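Sevton Collating Table, Cream Top

The Sevton is a rectangular work table for sorting, jogging and stacking loose paper. It is sold by Talebi for print rooms, school offices, binderies and anyone else who handles sheets by hand. The top is plain and smooth, with no drawers, rails or trays attached, so a stack can be turned or slid in any direction without catching.

Ships flat in one carton. Legs, cross brace and hardware included.

What it's for

Most customers buy the Sevton for hand collating and for squaring up paper before it goes to the cutter, punch or binder. It also works for checking blank stock, counting out pads, wrapping finished orders and folding. It isn't built as a cutting surface. If you trim with a knife, put a mat down first.

The cream color was picked over white because white paper shows up better against it. Stray sheets and turned corners are easier to spot, and there is less glare under overhead tubes. The same top is available in gray by special order. Allow 3 extra weeks for gray.

Surface

The finish is smooth but not slick. A full stack slides when you push it and stays where it is when you let go. Pencil comes off with a dry eraser. For ink and glue, use a damp cloth and mild dish soap. Do not use acetone, scouring powder or the green side of a kitchen sponge. Let the top dry completely before you put paper back on it.

Legs and height

Each leg has 8 height settings, marked on the inside face. Set all four legs to the same mark before you tighten the bolts. Standing work is easier with the top a little below elbow height. For seated work, go lower and check that your knees clear the brace.

The feet turn for leveling. On an old floor, do this after the table is in its final spot, and check it again after a week of use.

Assembly

Two people, one wrench (included). Lay the top face down on a blanket or the flattened carton. Bolt the legs on finger-tight, fit the brace, then tighten everything in order around the table. Turn it upright by lifting both ends together. Do not drag it by one leg.

Using it against a wall

The Sevton can stand free or with one short end against a wall or partition. With an end against the wall, one person works from the open end and can reach forward over the pile, and spare stock can sit at the far end out of the way.
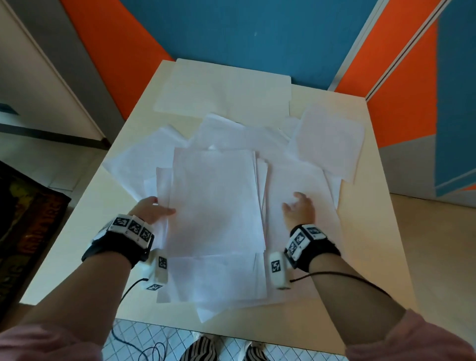 For hand stacking, keep the main pile in the middle and leave the loose sheets around it until you are ready for them. Hold one side steady and bring the other side in with your free hand. Small lifts work better than pressing down. Thin stock curls at the corners in dry weather, so leave it in the wrapper until you need it.

From customers

"We have two in the back room and use them all day. The top still looks fine after a year of wiping down." Golnar Ansari, school office

"Good table. The wrench that comes with it is too short, I used my own. Would buy again." Hamidreza Shirazi

"Bought one in December for calendar orders and went back for a second. I wish gray was a stock color." Zohreh Bahrami, Sirkotex

Accessories

Luder felt strip, self-adhesive, for the wall end. Stops the table edge from marking paint. Sold in packs of 10.

Replacement feet, set of four.

Extra brace, for tables that carry full cartons of paper.

Orders and returns

Stock tables leave the warehouse within 3 working days. Orders of 16 or more tables are quoted separately, so please write before you order. Unassembled tables can be returned in the original carton. We can't take back a table once the legs have been bolted on, unless a part is faulty.

Questions about sizes, gray tops or spare parts go to Mitra Sharifi at the Talebi order desk, open until 4 p.m.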